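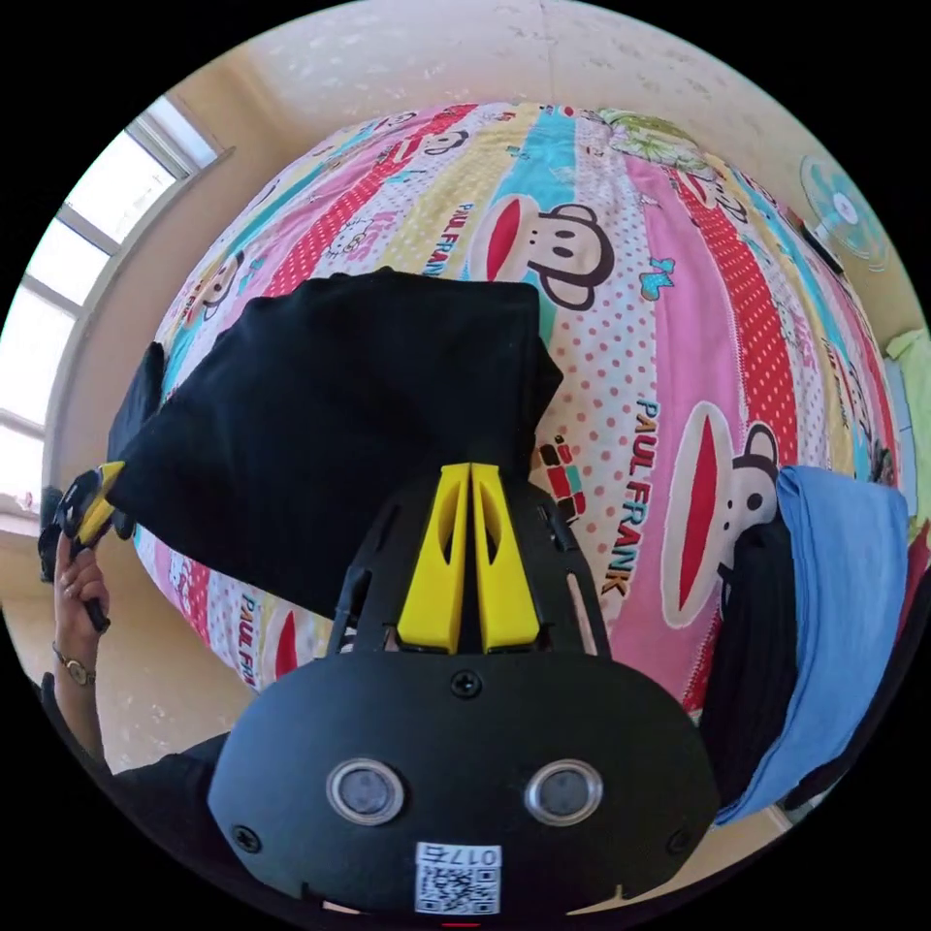
Left-hand dropout while folding, and what caused it

Posted Jan 12, 2024

The symptom first. During two-handed folding, the recorded opening width of the left gripper would freeze at its last value and stay there until the session was stopped. The right one kept logging normally. No error was raised. The files were the expected size, the video played, and the fault only showed up when I plotted both width channels against time and found one of them had gone flat.

Of 44 folding sessions, 16 had it. All of the affected ones were dark clothes. That sent me in the wrong direction for most of a week.

Theory one: tracking

Width on these is read from video, so black cloth between black housings was the obvious suspect. I raised the exposure, then repeated the same fold with a light shirt. The light shirt froze too, on the third try. The link to dark clothes was an accident of order. I do the dark pile last, when the grippers have been running longest.

Theory two: heat

Better, but still wrong. I let the left unit run on the desk for an hour with no load and it logged without a gap. Then I held it and pulled against the other one, the way you do to get a shirt flat over a bed, and it froze in under a minute.

The fault

The cable clamp inside the left handle had worked loose. Under side load the connector shifts far enough to drop the link. The Niven logger then does something I consider a design error: on a lost link it repeats the last good value and carries on. Ynyr Parri found the same behavior in his Esthorpe build in April and patched it locally, but the patch never went upstream.

Fixes

Clamp screw replaced, with thread locker. Strain relief added at the handle exit.

Logger changed to write an empty value on a lost link and to stop the session after 30 missed samples in a row.

A check at import that rejects any file where either width is constant for more than 4,000 samples. A gripper parked on a shelf will trip this. I can live with that.

The 16 bad sessions are deleted. I considered filling in the left channel from the video and decided against it, as the fold depends on when each hand lets go and I don't trust a guess at that.

Still open: the right handle uses the same clamp. It measures fine today. I have ordered a second screw from Trastar and will swap it when it gets here.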